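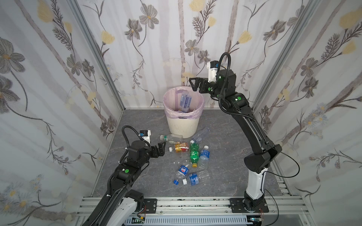 Fig. 1. A lined bin with blue-and-white boxes already in it and more discards waiting on the floor in front of it.

Household Skills 1: Rooms, Routines and Repairs
Session 8 handout: The Wastebasket
Ernbridge Adult Learning, April term
Notes by Laurier Chisholm

Welcome back! Last session we got through laundry sorting with time to spare, so tonight we can give the humble wastebasket the full hour it deserves. I have been looking forward to this one since the start of term. Bring your questions, and if you did the walk-around at home, bring your sheet too.

1. Warm-up (7:00)

Compare walk-around sheets with your neighbor. For every room you should have written down where the basket stands, what kind of bag is in it, and the last thing you threw in. If you have a room with no basket at all, put a star by it. We will come back to the stars in part 5.

2. Choosing a bin

Round bins are a pleasure to line. There are no corners for the bag to bunch up in, and the rim holds it evenly all the way around. A rectangular bin fits better beside a cabinet or a desk, and if you have a narrow kitchen you may well prefer one. Look at both before you buy.

Plastic is light and easy to rinse. Openings in the side of a bin look nice, but small scraps find their way through if you skip the bag, so line it every time. The one in Fig. 1 is white plastic with slats at the lower rim, a good everyday shape for a bedroom or a study.

Put it against a wall. A basket in the middle of the floor gets kicked, and one behind a door gets forgotten. In our practice room Réjean Robichaud had us try three spots for the same basket, and the back wall won easily, even with the people who had argued for under the table (you know who you are!).

3. Lining it

Take the bag by its opening and give it one good snap to let the air in. Lower it until the bottom of the bag touches the bottom of the bin. Then fold the top down over the rim, a hand's width if you have it, and run your fingers around the edge to even it out.

A deep fold is worth the extra seconds. It keeps the bag from sliding in when something heavy goes on top, and later it gives you plenty to gather up and tie. Look at the pink-lavender bag in the picture and notice how the top goes over the edge of the bin. A thin, see-through bag like that is fine for dry waste. For anything with a point or a sharp corner, go up a thickness.

Trapped air is the usual trouble. If the bag balloons, slide your hand down between bag and bin and press the air out toward the top. Wycliffe Magesa showed me this years ago and I still do it his way.

4. What goes in, and in what order

Small boxes are the great space-eaters. One empty carton dropped in whole can take up half a basket, with nothing inside it but air. Open both ends, press the sides flat, and slide it down along the wall of the bin. It is very satisfying work.

Our order for clearing a pile on the floor:

Pull out anything that should be kept. Look inside every box before it goes in, even the ones you are sure of. Tyson Robichaud once rescued a spare key from a carton he had already flattened.

Pull out anything your local pickup takes as recycling. Clean cardboard usually belongs there, so check the rules on your street and keep a paper sack next to the basket if you need one.

Flat things next, standing on edge against the side.

Soft and crumpled things last, in the middle.

Stop when you reach the rim. A basket that is heaped over the top takes longer to empty, and you will be picking things up off the floor on the way out.

5. The starred rooms

Hallways and entryways are the places most of us leave out, and they are where the mail gets opened. Try a small basket there for a week. Gordon Boychuk did this after last term's class and told me his kitchen table stayed clear of envelopes for the first time since he moved in. I love hearing things like that, so please keep telling me!

6. Practice in pairs (7:40)

One partner lines the basket while the other flattens the boxes, then swap. Work from the same pile both times and put everything back on the floor before you trade places. Go slowly the first time through. Watch your partner's fold, and if the bag slips, start again from the snap.

7. For next time

Empty and rinse one basket at home. Let it dry upside down, then line it with a proper fold. Write down how many days it takes to fill. Carry on with the same bags you already have, and save your empty cereal and tissue boxes for us, as the practice pile is getting low.

Next session is under the sink. Wear sleeves you can roll up.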